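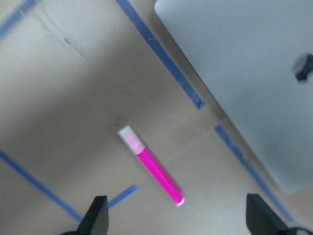
Blue painter's tape on a light wooden tabletop, beside a laptop.

Home & Hobby Room > Music Corner > Care and Storage

Keeping a small home music setup clean, quiet and easy to pack

By Suryani Wuisan
5 min read

Most of the trouble I have had with synths, mixers and cables at home came from dust, bad coiling, or a plug that had worked halfway out of its socket. Very little of it needed a repair shop. These are the things I do now, in no special order except that cables come first.

Coiling cables

Wrapping a cable around your hand and elbow puts a twist in it on every turn. After a year it won't lie flat, and eventually a conductor breaks near the plug. Use over-under coiling. Make the first loop the normal way, then turn your wrist so the next loop goes under, and keep alternating. It feels slow for a week or so. A cable coiled this way can be thrown across the room and lands straight.

Fasten the coil with a strip of hook-and-loop tape left permanently on one end. Don't use rubber bands. They dry out and leave a brown residue that is hard to get off the jacket.

Label both ends. I use white cloth tape and a laundry marker, with a number at each end and nothing else. If you write "bass synth left" you will be relabeling in a month.

Crackling knobs and faders

Before buying anything, switch the unit off and turn the knob through its full travel 40 times. Plenty of crackles clear up with that alone. If it comes back within a few days, use a contact cleaner made for potentiometers, and check that the can says it is safe on plastics. One short burst is enough. Work the knob again and leave the unit off overnight with the cover loose.

Faders need a cleaner that leaves some lubricant behind. A cleaner that strips everything will make the fader feel gritty, and it may wear out sooner. Household oil sprays don't belong anywhere near a mixer.

If a unit plugs into the wall directly, unplug it before opening the case, and leave anything with an internal power supply to a technician. Parts inside can hold a charge after it is unplugged.

Dust

A cotton pillowcase over a keyboard works as well as a fitted cover and goes in the wash. Take the cover off before switching on, not after, and let the machine cool before it goes back on.

For the spaces between knobs, a soft makeup brush or a clean paintbrush will do. Hold the vacuum hose a few inches off with one hand while you brush with the other so the dust doesn't simply move over. Rubber pads on drum machines can be wiped with a cloth wrung out in water with a drop of dish soap. Keep alcohol off them. It dulls some rubbers and takes the printing off panels.

If pads or knobs have gone sticky with age, the coating is breaking down and cleaning only buys time. Replacement caps for my old Dallov mixer were cheap. The ones for the Treso were not, so those knobs are still sticky.

Hum

Plug everything into one power strip and see if the hum goes away. It often does. If not, unplug the audio cables one at a time until it stops, and put a transformer isolator on the line that caused it. Never remove or tape over the ground pin on a power plug.

Keep power cables and audio cables on different sides of the table. Where they have to cross, cross them at a right angle. Laptop chargers are a common source of whine, and running on battery for a minute will tell you if yours is the cause.

Stopping things from sliding

Light boxes get dragged around by their own cables. A piece of rubber shelf liner cut slightly smaller than the box holds it in place and doesn't mark the table. Don't leave rubber feet sitting on a varnished top for months without something in between, as some of them stain.

Secure the cables to the back edge of the table with a screw clamp or a padded spring clip. Leave a loop of slack between the clip and the socket.

Packing for a short set

Pack in reverse order, so that what you plug in first is on top. Mine goes power strip, mixer, audio interface, then instruments. Spare cables go in a separate bag that stays closed unless something fails.

Put power adapters in zip bags with the name of the device on the outside. Adapters that look alike can differ in voltage and polarity, and the wrong one can ruin a unit in a second. I lost a Skatard delay that way.

Old foam in a hard case will crumble and stick to everything. If it leaves powder on your fingertips, throw it out and cut new foam with a bread knife.

Gear that comes in from a cold car should stay in its closed case for 60 minutes before you open it. Moisture will form on the case instead of on the circuit boards.

Comments (3)

Govindasamy
I do the over-under thing but only on long cables. Patch cables I hang from a tie rack screwed to the inside of the closet door, sorted by length. Cost me next to nothing.

mtl_keys
Is contact cleaner OK on the little rubber buttons of a sequencer? Mine need two or three presses now.

Suryani Wuisan
Not on the rubber itself. Open it up with the power disconnected, lift the rubber mat out, wash it in soapy water and dry it fully. Wipe the contacts on the board with a cotton swab and a little isopropyl alcohol.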